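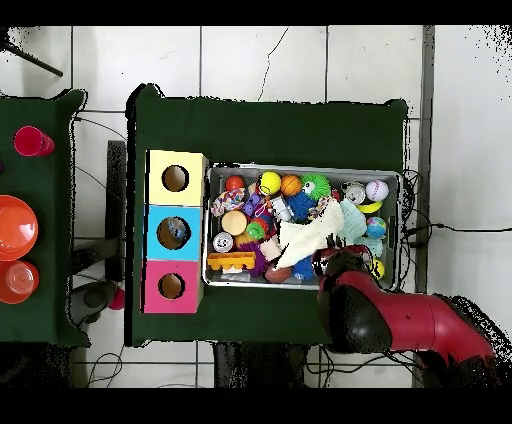 Yellow, blue and pink boxes beside a metal bin of toys

How to Start a Girl-Group Listening Club at Home

I love old beat and soul records, and the best way I know to hear them fresh is with other people in the room! Etenesh Berhe and I have run our club, Ultar, since August, and starting one is easy.

Pick one group per night. Play two singles, both sides, before anyone reads a word of the liner notes. You'll be amazed how much people hear – the handclaps, the odd harmony on the second chorus, a drummer who rushes every fill.

Next, follow one instrument all the way through. Bass is great for beginners. Play the song again and hum the line under the vocal (badly is fine, we all do it badly).

Then talk about who wrote it, who played on it and who got paid. Old fan magazines are gold for this. Arvo Rantala lent us a pile of more than 100, and we still haven't reached the bottom.

Keep it to 19 songs a night at most. We start at 6:15 and finish with a free-for-all, where everybody brings one track by a band playing now. That part always runs over – and it's my favorite!

Write down every title as you go, with the label and the year. You'll want the list when you plan the next one.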